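Chapter 6
Buying the Kit: Budgets, Spares and Lead Times

Most automation budgets go wrong before anyone picks a robot. The arm gets a quote, the arm gets approved, and then the small stuff eats what's left. Cables. Markers. Chargers. The thing you actualy want the robot to handle. This chapter is about the small stuff first, arms later (Chapter 7).

Start with the job, then the room, then the catalog. Write down what has to be picked up, pushed, plugged in. If the job is floor cleaning, you need a vacuum on the list, plus a second one for when the first gets dropped. Hoses and floor heads too. Price them as consumables — they are.

Now the hand-held side. Teams planning a floor-care purchase often collect demonstrations with hand-held grippers before they commit to an arm. Cheaper, faster to start, easier to cancel. But budget per operator, not per site. One operator, 2 grippers, and whatever is worn on the body to go with them. Two operators on a shift, double it, then add a spare set.

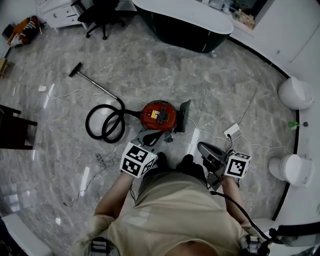

Figure 6.1 An operator with a gripper in each hand, marker cubes fitted, over a canister vacuum. Note the power strip on the floor.

Power is the line people forget. Count outlets in the room before you order, and put extension leads on the first purchase order, not the third. Same for floor surface: polished stone throws back ceiling lights, and glare can hurt marker tracking. Ask the vendor for a trial in your own room. Some charge for it. Pay.

Our running case is Tresora, a bathroom showroom chain with 30 sites and money for 6. Two suppliers bid, Skalleo and Claltent. Skalleo was lower on hardware but left out spares, training and freight. Claltent put everything on one page and looked expensive untill the totals were lined up. Keep both bids handy, you'll need them for the worksheet.

Before you read on, set aside a contingency line. Tresora's first draft had none, and spent 100 percent of its budget by August with the spares still unordered.

6.1 Fixed costs and per-operator costs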